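Trivlow bench arm, after two months in our packing room

We bought the Trivlow in June, after a lot of going back and forth, and I said I'd write something up once the shine wore off. So! We're a small shop, we sell replacement parts for floor lamps and garden tools, and most of our day is picking odd-shaped stuff out of bins and getting it into boxes. I paid $1,549 for the gripper kit alone (the arm came through Wolunow on a lease, so your price will be different).

Setup took me an afternoon and one very long phone call. The manual is thin. The teaching mode is great though, you just push the arm where you want it to go and hit save, and by 5 p.m. I had it moving things from one tote to another while I stood there grinning like a kid.

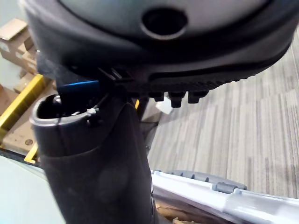
What I really wanted to know was whether it would make the job nicer for the people doing it, and mostly yes. Mi-kyung Na used to spend whole mornings on lifting and sorting, and her wrists were killing her. Now she runs the arm, checks orders and fixes whatever it fumbles. She likes that part a lot more, but she also told me the room feels lonelier, and she's right, we used to have two people at that bench talking all day. Nobody lost hours over it. I did have to raise her pay, which I should have budgeted for and didn't.

Things that bug me: it's slow with anything long and slippery, the release button is in a dumb spot, and it beeps. Oh, the beeping. You can turn it down but not off. I also tried the Hekine finger pads as an add-on and they're worth getting if you handle smooth plastic.

On a good day it gets through 900 picks, and a fast human still beats that before lunch. But the arm does the boring ones, and people go home less sore. I'd buy it again, with the longer warranty this time. Four stars, and I'd bump it to 5 if they'd let me kill that beep.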